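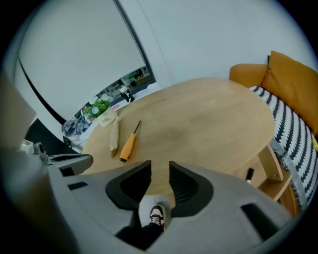
Round table, light wood.

July 30, 2024

Well, the blackcurrants have had me up since before six, and I am writing this with purple thumbs and a back that feels every one of its years. I had meant to leave the picking until the end of the week, but the forecast on the wireless was for heavy rain coming up the Gomach valley by teatime, and once currants have had a soaking they split, and then the wasps move in and you may as well leave them to it. So out I went in my nightie and wellingtons with the enamel bowl, and it was such a lovely soft morning that I didn't mind a bit. The swifts are still with us. I had rather thought they'd gone, because it was quiet over the roofs on the night I sat out with the radio, but there they were, screaming away round the chapel end as if they had the whole summer left.

I picked the two old bushes first, the ones that came with the house, and then the younger one by the water butt that I grew from a cutting and which has sulked for years. It has finally got going! Fat, shiny fruit, and hardly a green one among them. I had 11 pounds on the kitchen scales by the time I stopped for tea, and I still hadn't touched the back of the hedge side, where you have to lie more or less on your stomach. I am leaving those for the blackbirds — they have been very patient with me.

Then it was the long business of stripping them. I use a fork, as Mum did, and I sat on the back step with the bowl between my knees and thought about her kitchen in Graltbridge, with the big pan that took up two rings of the stove and the window so steamed up that you couldn't see the yard. She never weighed anything. She would tip the sugar in from the bag and look at it, and tip in a bit more, and it set every single time, which I can't say for mine. Last year's was more of a cordial. I had it on rice pudding well into December and told people it was a sauce.

I had run short of sugar, naturally, so at ten I walked down to Ansari for more and stayed talking much too long. They have moved the baking things to where the birthday cards were and put the cards by the door, and I went round the shop like somebody who'd never been in it before. The jam jar lids had all gone. Apparently everyone in the village had looked at the same forecast. I came home with sugar, two lemons I didn't need, a packet of ginger nuts and no lids, and had to go through the cupboard under the stairs for old ones, matching them up to jars by trial and error on the hall carpet. Why do we keep lids that fit nothing? I put them all back afterwards, too.
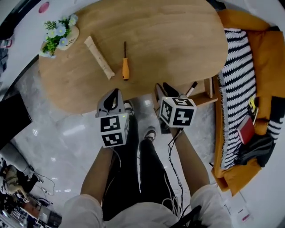 KITCHEN & GARDEN

The first pan went on at half past eleven. I have learnt at long last to cook the fruit properly before the sugar goes near it, since blackcurrant skins turn to leather if you hurry them, and I let it simmer very low for the best part of an hour with the back door propped open. It filled the house. I could even smell it upstairs when I went to find my other apron. Then in with the sugar, off the heat, and stir and stir until there's no grit on the bottom of the pan, and then up as high as the ring will go. I put my saucers in the freezer compartment and stood over it with my glasses steaming up. The first saucer was runny and so was the second, and I had a gloomy minute when I thought we were heading for sauce again, but the third one wrinkled up beautifully under my finger and I said "Oh, you good thing" out loud to a saucer.

By the time the second pan was done I had 14 jars on the windowsill, and a fifteenth only half full which I don't think of as a proper jar and have already been at with a spoon. Two of the lids have clicked down and then popped up again, so those will have to live in the fridge and be eaten first. No hardship there.

Styliani Margaritis came round at four to bring back my loppers, and stayed for bread and butter with the skimmings on it. Her mother used to make a sour cherry preserve that was eaten off a spoon with a glass of cold water, and she has promised to try it with currants if I let her have some of what's in the freezer. She asked whether I was putting a jar in for the show in Graltbridge. I said no, very firmly, and then spent the washing-up wondering which jar had the fewest bubbles. It costs 49 pence to enter and they want a plain lid and a label with the date on it. Mine all have gherkins on the lid.

She was also kind about the dahlias, which are late. The Gratonia has one bud, tight as a marble, and I've tied it to the cane three times now. I do hope it opens before my sister comes.

The rain didn't get here until gone eight, and it was nothing much when it did come, a bit of pattering on the water butt and then that good smell off the path. I could have picked tomorrow after all. Still, it is done, and the floor is mopped, although my left foot is sticking to something as I write. Must remember to ring about the gutter, and to soak the muslin again, and to find the pretty labels. I think they're in with the Christmas ribbon.

Recent entries
The gutter, again
Broad beans and a letter from my sister
A wet afternoon at Graltbridge
What the slugs left me
Elderflower, second attempt
Older entries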